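Can grippers do kitchen chores yet?

Pekino
Posted March 15, 2024
Clearing snacks off a table into a box is my benchmark. Film wrap is the hard part - it creases, reflects and shifts under the pads. 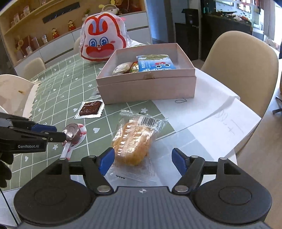
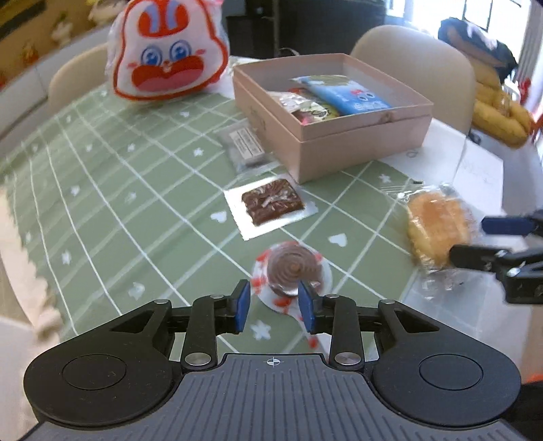

Drelon
Disagree. Wrap is solved with enough grip data. Soft cake isn't. Force limits matter more than vision.

Yurchenko
How much data? We ran 3000 picks in July and still dropped 235, mostly bagged bread.

Drelon
Same pads throughout?

Yurchenko
Yes. Swapping them is next.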